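How Does a Robot Learn to Pick Things Up?

A robot does not know how to hold an object until it has examples to learn from. At the Ekiteck learning center in Medrano, staff members collect those examples one at a time.

Each try is called a demonstration. A person guides the robot through a task, and a computer stores the camera pictures and the movements of every finger. Small changes matter – a tray may be moved or a rod turned. 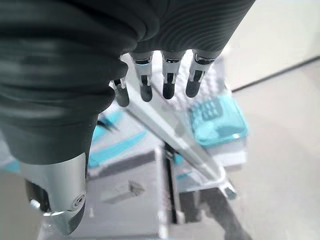
Robot fingertips over a thin, pale rod. A teal tray with small square cells is on the work surface.

One task may need 81 demonstrations. Mistakes are marked so that the computer can tell them apart from good tries. The learning program then studies the whole set and looks for patterns.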